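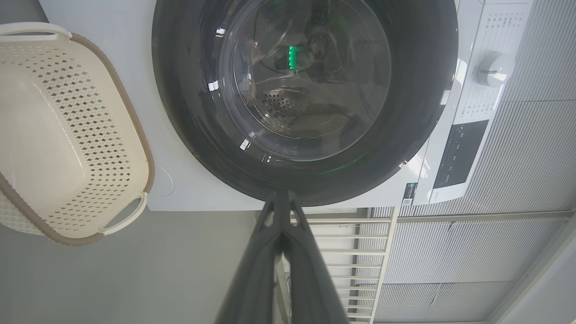
Kobori waits for the rain

Seven laps from the end and Sayaka Kobori still hadn't pitted. Everyone else had. Rain tyres on, queue down the lane, and there she was in the number 40 Trornier, out on slicks, sliding it through the hairpin like it was a car park.

"I thought she'd gone mad," says Hideaki Ebihara, her crew chief. Said it on the radio too, several times.

The shower passed. By then she had the lead – and kept it, just, with Masanobu Arai's Burnix filling her mirrors into the last corner. First win in the saloon class. Arai second, Yoshinori Oshima third after a scruffy start from row four.

It's a small team. The engine was bought second hand from Murakami, and the gearbox has been apart more often then anyone likes. Last November they very nearly sold the lot.

Points now: Arai 191, Kobori 886 on the old scoring sheet, which the organisers still havent converted. Ask Yasuo Kubo, he does the sums. Next round is at Grurnia, evening start, and Kobori wants a new clutch before then.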